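Chunked actions, and what changed when we shortened them

January 2, 2022

6 min read

I said in my last post that I would write up the action chunking comparison once the numbers had stopped moving. They have more or less stopped, so this is that post. It covers what we tried, what we measured and what I would change. The code side will follow in February, when Pallavi Dubey has finished tidying the training scripts.

For anyone who has not followed along, we train a policy on recordings of a person driving two arms. The policy looks at the camera pictures and the joint positions, and gives back a list of joint targets to follow. The length of that list is the chunk. With a long chunk the arms run for a good while before the policy looks again. With a short chunk it looks more often, but each decision is made with less commitment to the last one, and the arms can dither.

Most of the write-ups I read over the autumn used a single chunk length for everything. Hamisi Ondieki thought that was a mistake for any task with a lid, a flap or a door in it, and he had been saying so since we started. I thought he was probably wrong. We agreed to test it on shoes and shoeboxes, which we already had in the task set under the name Pultside.

The task has a box, a lid and a pair of shoes, with other things left lying about on the table. We did not want a clean table. Our first policy, trained on a bare surface, fell apart as soon as a cup was put down near the box, and I would sooner find that out early. So the fruit, the plate, the cups and the rest are moved between runs and none of them has any part in the task. 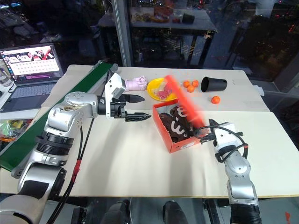
The lid on the move, with the shoes in the box and the left gripper open beside it.

The lid is the hard part. It is thin, it flexes, and once a gripper has hold of one side the other side goes more or less where it likes. From the head camera it can hide a good deal of the box. A policy with a long chunk makes its guess about the box from the last clear view and then carries on. If the box has shifted in the meantime, the lid comes down on the rim.

We trained on 4,000 recordings, the same ones for every setting. Nassoro Mrema did most of the driving, and Faith Odera checked the recordings and threw out the ones where the box had been knocked off the table or a camera had dropped out. We compared 2 chunk settings, which I will just call long and short, and trained 5 policies at each with different random seeds. Every policy then got 12 trials on the table with starting positions drawn from the same sheet. I know that 12 is not many. It was what we could get through while keeping the same person scoring all of them, and I cared more about the scoring being consistent.

The short setting did better on the lid. The gap was there for every seed, which is the part I trust most. The failures also looked different. With the long setting the usual failure was a lid pressed down confidently in the wrong place. With the short setting it was hesitation: the gripper would come in towards the edge, back off, and come in again until the time ran out. I scored both as failures, but the second kind is easier to live with when you are standing next to the arms.

For picking up a shoe it went the other way. The long setting reached, closed and lifted in one go. The short one kept changing its mind about where to take hold, particularly near the laces, where the two wrist views give it a lot of fine detail to worry about. So Hamisi was right about lids and I was partly right about everything else, and neither of us had said anything useful about what to do with both in one task.

The other thing we looked at was which camera the policy was relying on. Eun-ji Hong wrote a small tool that blanks one view at a time during a replay and records how far the predicted targets move. For the lid, blanking the head view made the biggest difference, as you would expect. For the shoes, it depended on distance. When the shoe was at the far end of the conveyor the head view mattered most, and the wrist view only took over late in the approach.
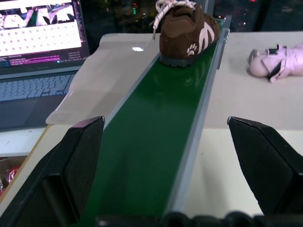 I had assumed the wrist camera would be useful for the whole reach. Going back through the replays, I can see why it isn't. At a distance the shoe takes up a small part of the view and the belt takes up a lot of it, and a long green strip looks much the same from one moment to the next. The policy seems to use it for lining up with the belt and not for much else until it gets closer. I say "seems" on purpose. Blanking a view is a crude test, and a policy that has never been trained with a blank camera may be reacting to the blank itself. Eun-ji has suggested swapping in a view from another recording at the same stage of the task, and we will try that next.

We also tried one cheap way of mixing the two settings. The policy always predicts the long chunk, but we only carry out the whole of it when the new prediction agrees with the tail of the previous one. When they disagree, we stop early and look again. It needs no retraining, only a threshold, and I picked the threshold by hand on a few practice runs that are not in the scores. It came close to the short setting on the lid and kept most of the smoothness on the shoes. I would not call it a result yet. We ran it on one seed.

Some things I would do differently. I would fix the lighting. We worked through the evening more often than not, and the big window turns into a mirror once it is dark outside, so there is a second table in the head view that is not there in the afternoon. I did not record the time of each trial and I should have. I would also separate the two kinds of failure in the score sheet from the start. I had to go back through the videos to do it, and that took longer than the trials.

Macedo, the folding task, is next for the same comparison. Cloth ought to be a harder test of the agreement rule, as there is hardly ever a moment when the prediction is settled. If the rule ends up stopping early all the time, it is just the short setting with extra steps, and I will say so here.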